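Ticket: Two-arm lift in simulation, right gripper closes late
Project: Wideck
Component: Skosano planner, bimanual module
Opened by: Nikau Harawira
Status: open, waiting for answer

Summary

When I run the rolling pin lift in simulation, both arms reach the pre-grasp pose without error, but the close command arrives at the right gripper 200 ms after the left one. The left side then pulls the pin out of line and the right fingers close on air. The task is reported as "succeeded", which is a second problem.

What I expected

Both grippers close in the same control cycle, or the planner stops and gives an error.

Steps to repeat

1. Start the simulator with the standard table and load the rolling pin task.
2. Set the random seed to 815.
3. Run the planner with synchronised grasp switched on.
4. Look at the two gripper command times in the log.

With seed 815 it fails every time. With other seeds it fails in some runs and I could not yet find the rule.

What I tried

First I suspected the physics, so I made the simulation step half as long. The delay stayed the same. Then I raised the friction of the handles to the maximum. The pin moved less, but the right gripper was still late, so I put the value back.

Next I turned off the distractor balls. No change. I turned them on again, as the perception part of the test needs them.

After this I read the planner log more carefully:

14:07 left arm: pre-grasp reached, waiting for partner
14:07 right arm: pre-grasp reached, waiting for partner
14:07 left arm: close sent
14:07 right arm: replanning, target moved 20 mm
14:07 right arm: close sent, delay 200 ms

The third and fourth lines are strange to me. Both arms are waiting, the left one is released, and only then the right one decides that its target has moved. I think the pose estimate is refreshed between the two releases — the barrier opens for each arm separately and not for the pair.

To check this I paused the run at the barrier, with both grippers open over their handles and no close command sent.

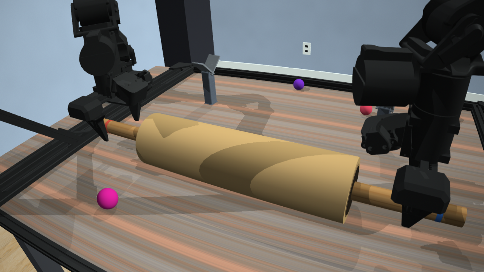

I compared the estimated pose with the true pose from the simulator at this moment. The position of the pin's centre is good. The estimate is wrong along the long axis, and the error is 20 mm, the same number as in the log. So the replanning is triggered by a jump in the estimate, and the pin itself has not moved at all before the left gripper closes.

Workaround

I froze the pose estimate when the first arm reports "waiting for partner". With this change I made 900 runs during the night and the late close did not appear again. I do not like it as a final solution — if the object really moves while the arms wait, we would not notice.

Questions for the Skosano maintainers

Is the barrier meant to release both arms with one message? The manual from July says yes, but the code in the Gajdoš branch sends two.

Can the success check also look at the right gripper? At present it seems to read only the left.

I can send the full log and my patch for the freeze. Please tell me which branch I should use for it.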